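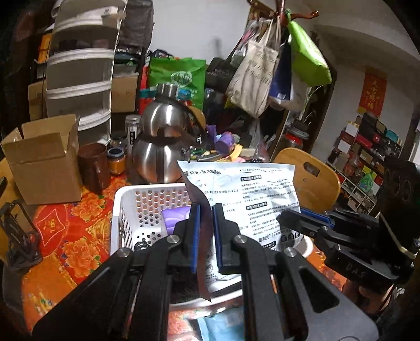 November
By Heather Urquhart

THE READING TABLE

Every household has one surface where printed matter goes to be dealt with later. Mine is the kitchen table, and later arrived this month, when I could no longer find the butter.

I had decided to sort the packaging. Over the years I have kept the folded sheets, the wrappers with small print on the back, the packets whose instructions I was sure to want, and all of it had settled into a perforated plastic basket from Kallmont, a store that sells baskets to people who believe the basket is the solution. I own three.

The rule I set was simple. Any packet that told me something I needed to know could stay. The rest would go.

The trouble with this rule is that you have to read them. Some of mine are in Chinese, courtesy of my sister-in-law, who shops generously and mails things without a note. The phone will translate if you hold the sheet flat and the light off the shiny part, two things a creased glossy packet has no interest in doing at once. One heading, 使用上的注意事项, came out as precautions for use. I felt scolded, and I hadn't used anything yet.

English was no easier. A Leckie descaler gave me 39 words on descaling and a full panel on not drinking it. The leaflet for my Brondus kettle, a machine with one switch, runs to 488 words in each of four languages. I read the English twice. It wants me to put water in.

By four o'clock I had two piles and the beginnings of a third, for packets that were empty but informative. The third pile is how this happened in the first place. I made tea to think it over - water in, switch down - and moved the third pile back into the basket for safekeeping.

Those of you who came to last month's swap evening will remember that we promised a drawer-clearing table at the next one. It is going ahead. Bring anything unopened and in date, with its instructions if you can stand to part with them. Opened packets, please, stay home with the people who opened them. We have small paper bags left over from the seed swap, 250 of them, and a roll of Kusix labels that stick to everything except paper bags.

If you read Chinese and have an hour free, I would be glad of you. I can offer tea, and somewhere on the table there is butter.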